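Search this site
Enter keywords
Go

Bullatlow Moves to Ranked Ballots for Spring Council Vote

Monday, March 31, 2025
3 min read

Bullatlow will use ranked ballots for its council election this spring, the first time the town has dropped the single-choice method. The change was approved by ordinance in January and applies to all three open seats. It does not apply to the school levy question, which stays a plain yes or no on the reverse of the same sheet.

Under the new rules, a voter may rank up to three candidates in each contest. First choices are counted initially. If one candidate holds more than half of the continuing ballots, the contest ends there. If none does, the candidate with the fewest votes is eliminated and each of those ballots transfers to the next ranked name still in the count. The process repeats until one candidate has a majority of the ballots that remain active.

A ballot becomes inactive when every candidate ranked on it has been eliminated. Inactive ballots are reported in the published totals for each round but are left out of the majority calculation. A skipped ranking does not void the ballot — the count moves to the next valid mark. Two candidates given the same ranking will stop the ballot at that point, and any higher rankings on it still stand.

The Akov and Rees precincts will be combined into one polling place for this election. Corel voters keep their existing location. Mail ballots go out 19 days before the election and must be received, not postmarked, by the close of polls. Voters who spoil a ballot may exchange it for a replacement at any polling place before it is cast.

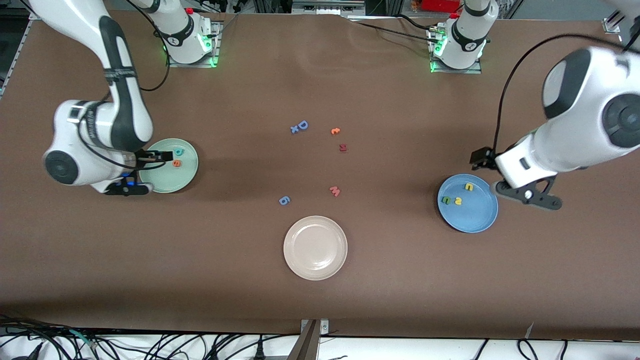
Ballot order is set by a random alphabet drawing, which fixes a sequence of all 26 letters and sorts candidates by surname against it. The ordinance allows the drawing to be done by software or with physical letters, provided each letter appears once and the result is recorded as it is drawn. Foam letters spread over a brown tabletop, a few of them resting on round plates. A full set of letters is required for a valid drawing. The resulting sequence is used for all contests and is not rotated by precinct.

Ten candidates have filed across the three seats. Unofficial first-round totals will be posted on election night. Later rounds will not be run until all eligible mail ballots have been processed, and certified results are due within 14 days. Round-by-round tables will be released for each contest, with a separate file listing the rankings on every ballot — identifying marks removed.

Contact the elections desk | © 2025 | Back to top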